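Skuvau, after the season
2026-09-22

She ran the bakery at Skuvau for 27 years and still wakes at 3. "You don't switch it off. I lie there and listen for the van."

Closed in March. The building went to Brennan, the property people, who want apartments on top and a shop below. She's fine with that, mostly. "They asked could they keep the sign. I said keep it, what would I do with it."

We talk in her kitchen, kettle on twice. The rye is what people miss, she says – a heavy loaf, 40 on a normal morning, gone by ten. The starter came from an aunt in Hirnia and it lives in her fridge now, in a jar with no label.

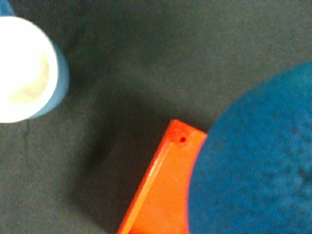
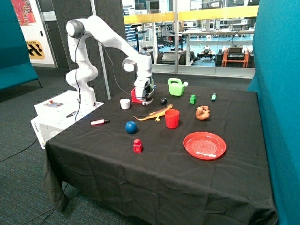 Does she bake? "Once a week. Two loaves. I kept making too much at frist, I was giving bread to the mailman."

On money she is blunt. Flour went up, power went up, and Jodel opened out by the highway with soft white rolls at half the price. "I bought some. They were ok. My husband liked them, I didn't speak to him till supper."

No regrets about the hours, some about the knees. A girl who worked Saturdays for her wants to start something small and has asked for the rye recipe. Did she hand it over? "I gave her the jar, well, half the jar. The recipe is 20 lines and most of it is wait."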